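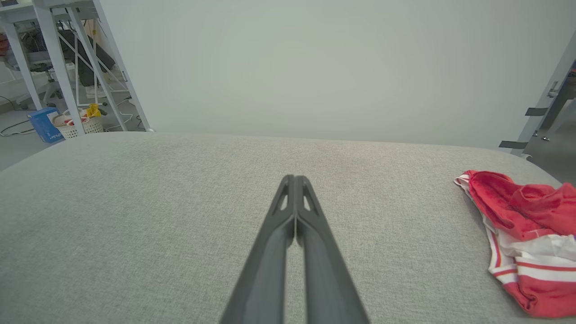 From: Adi Majimbun
To: homearm list
Date: 12 May 2019
Subject: Re: [homearm] fingers not closing square at the tips

Alvar, quick one before I have to go out, will do the rest properly tonight.

On Sunday Alvar Söderlund wrote:
> Printed the Unier fingers as per Adi's files, both sides. They meet
> at the root but I have a gap at the tips, a thin card goes through.
> Is this the print or the servo? Also what are you picking up with
> yours now, still the blocks? I have the Caradov board, if it matters.

Neither I think. Mine did the same. It's the horn – one spline out and the root touches first, then the motor just pushes against itself and the tips open up. Take the horn off, close the fingers by hand, hold them, horn back on. Then redo the zero. Don't do it the other way round, I did and lost an evening.

If there's still a gap after that, sand the inside face, flat block, 200 grit then 300. Only the back half. Leave the tips alone or you will be chasing it for ever.

Closed value on mine is 4000. Yours will be different, dont copy it. Go up in small steps and stop when the motor starts to hum. Caradov board is fine, same as mine, but check the current limit is on, it was off out of the box here.

Blocks – no, done with blocks. Clothes now, off a big soft seat. Much harder. Shiny sports stuff is the worst, the tips slide along it and you come up with nothing. Cotton is ok if there's a fold to go for. Coming in low and pushing into the cushion a bit before closing helps, but watch the wrist joint, it doesn't like being leaned on. Four good lifts in a row is my best so far and that was a tea towel.

Want to try a strip of Grestex on the inside of each finger, the thin one. Has anyone glued it to printed parts? Superglue went white and fell off in January. Boström sell a tape version but I've not seen it in the shop here.

New finger files tonight if I rememeber. Only change is the screw holes, a touch wider.

Adi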